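Bivavora Newsletter
Equipment notes: the question blocks

Three from the set: 55, 12 and 10.
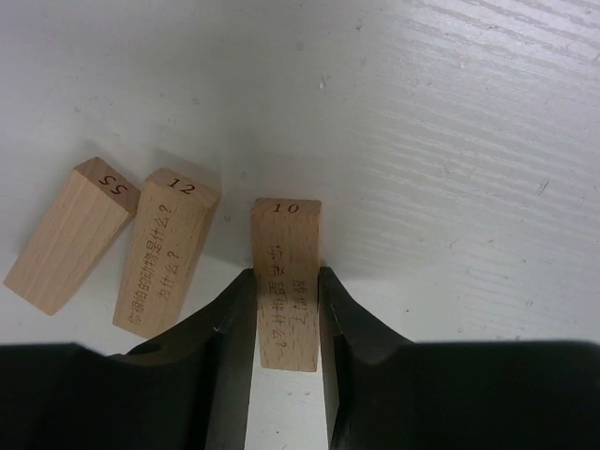 What the set is for

Members who attend the Mandarin conversation table will know the tumbling tower with a question on each block. A player draws a block, reads the question aloud, answers it, and replaces the block on top. The number on the end face identifies the block. The question is on the long side, in simplified characters. Block 12 reads 你很怕的动物是什么？为什么？ (What animal are you very afraid of? Why?). The second part is the useful one for teaching purposes, as 为什么 obliges the speaker to produce a full sentence with 因为, where the first part can be answered in one word.

The set was bought in November through Kuvow and has replaced the laminated cards. The cards are still in the cupboard and may be borrowed by anyone who wants them for a beginners' table.

Numbering and the index

Suryani Liem has typed up an index of all the questions by block number, with pinyin and an English gloss for each. The index is in the green ring binder. It is arranged in number order, so a player who cannot read a block can look at the end face, find the number and carry on. Please leave the binder on the side table and keep it closed until it is wanted. Several learners have said they stop trying to read the characters once the gloss is in front of them.

Numbers should be read with the block the right way round. In the index they are printed beside an arrow giving the correct orientation. When building the tower the direction of the end faces makes no difference to stability, but if they are all laid the same way up the next player can pick out a number without turning the block over.

Two corrections to the index, first printing:

The tone mark on wù in dòngwù was missing from the entry for block 12. It has been added by hand in the binder copy. Copies taken home should be amended.

The gloss for the same block gave "dislike" for 怕. It should be "be afraid of".

Grading the questions

Irfan Liew has begun sorting the questions by level. Level 1 covers questions answerable with a noun and 是. Level 2 covers those needing a reason or a comparison. Level 3 covers those needing a past event told in order. Block 12 has gone into Level 2. The common pattern 最……的……是什么 (the most ... is what) is treated as Level 1 unless a reason is also asked for.

The levels will be added to the index as a third column. Nothing will be written or stuck on the blocks themselves. Stickers were tried on the previous plain tower and altered the friction enough for the layers to bind, and the adhesive took a good deal of removing.

Rules in use at the table

Groups of 5 or 6 work best. With more than that the wait between turns is too long and people drift into English. The rules currently followed are these:

One hand only when drawing a block.

Read the question aloud before answering. Help with a character may be asked for in Mandarin.

The answer must be at least one full sentence. The player to the left asks one follow-up question.

A player may decline a question and draw a second block. Both go on top.

If the tower falls, the player responsible chooses any block on the table and puts its question to the whole group.

Weronika Brzozowska has asked whether the follow-up should be compulsory at Level 1. Views to her, please, before the next session.

Care of the blocks

The wood is pale and untreated as far as we can tell, and it marks easily. Wipe with a dry cloth only. A damp cloth raises the grain, and the effect on the printing has not been tested. Keep drinks on the other table. If a block does get wet, stand it on end away from the radiator and leave it overnight before it goes back in the box.

Build on a hard, level surface. The folding table in the Tambunan Room has a slight slope towards the window and should not be used for this.

At the end of the session, lay the blocks out in number order and check them against the last page of the index. Any gap should be entered on the sheet in the lid with the block number. Aiman Entili holds the key to the cupboard.

Writing new questions

A second, blank set is under consideration, to be lettered by members. Kuton can supply plain blocks, but the dimensions must match before the two sets can be mixed, and a sample has been requested. Suggestions for questions should be sent to Juwita Wattimena, in characters, with your own English gloss. Keep them short enough to fit on the long side of a block in two lines.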